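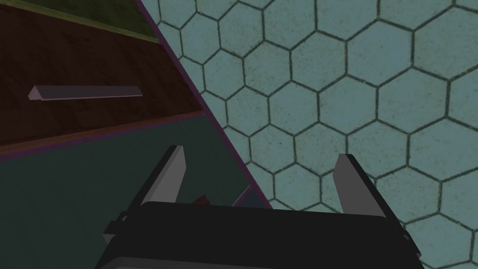
Print this article | E-mail this article
Reading time: 5 minutes

3. Collection of Demonstrations

3.1 Setup

All demonstrations were collected in simulation, with a two-armed robot that is controlled by one operator. We used the Stestis simulator together with our own teleoperation layer, which we call Fomley. The operator holds one controller in each hand, and the motion of each controller is passed to the arm on the same side. The opening of each gripper is a continuous value and is recorded as such. In our earlier work the gripper was stored only as open or closed, and the learned policy then had difficulty with thin handles.

The rooms come from the Dhillon scene set. For each episode the textures of the floor, the walls and the furniture are drawn again, so that the same task is seen under very different colors. The shapes of the furniture and the positions of the handles are kept. We found this choice useful for training, but it makes the work of the operator harder. Some combinations of colors are dark, and the border between an object and the surface behind it is then not easy to see. Operators were allowed to reject a scene before the first motion, but not after.

3.2 Procedure

An episode starts when both grippers are open and empty. The operator receives the instruction as a short text, performs the task, and presses a pedal when he or she considers it finished. Success is judged later by a script that reads the state of the objects. Episodes which the script marks as failed are not deleted. They are stored in a separate part of the set, and we use them in Section 5 to train the value function.

In total, 2,199 episodes were kept for training, and the collection needed over 13 working days. We recorded the views from the wrists and the view over the body of the robot at the same rate as the joint positions. Each operator made a break after every five episodes. Without the break the motions became faster and less smooth, and the smoothness of the demonstrations has a clear influence on the result.

Tools with a long handle need special care. As in Figure 3, the left gripper is closed around the wood-like portion of a knife-like object, while the blade points away from it. The policy has to learn where on the object the fingers should be placed, and this can be learned only if the operators grasp in a consistent way. We therefore gave them a written rule: grasp the handle, and never the blade, even if the blade is closer.

Figure 3. Simulated view over the white body panel of the robot. The left gripper holds a knife-like object. 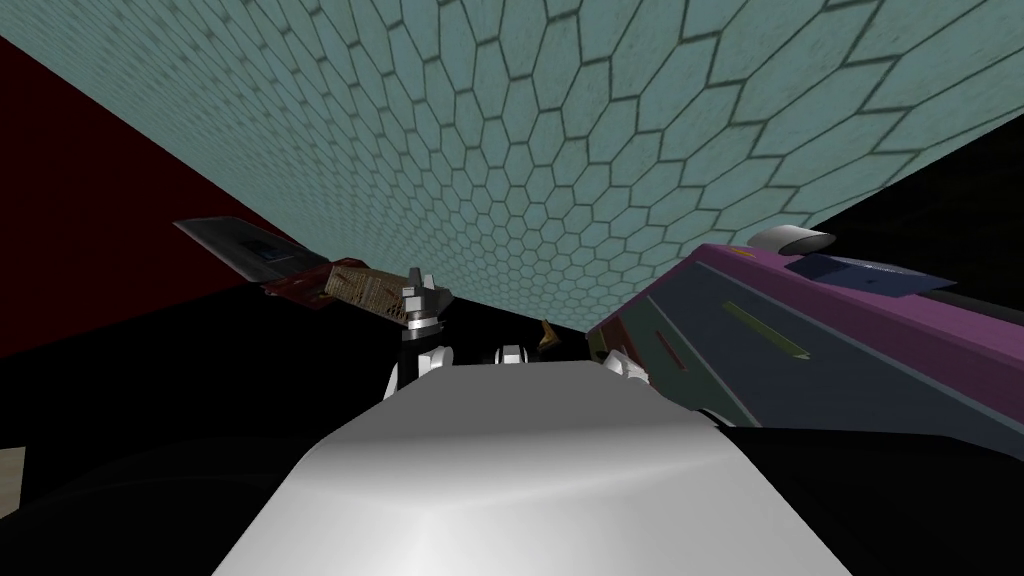

Why are the failed episodes kept, if the policy is not trained on them?

They show the states from which the task is hard to finish, and the value function needs such states in order to give them a low score.

3.3 Replay check

Before training, every episode is replayed from its stored commands. An episode is removed if the final positions of the objects differ from the recorded ones by more than a fixed limit. Most of the removed episodes contained a contact between both grippers. The replay was run on the Stariritz cluster and was repeated in September with the corrected contact settings.

Contact the editors | Copyright Jul 7, 2021, the authors | Back to top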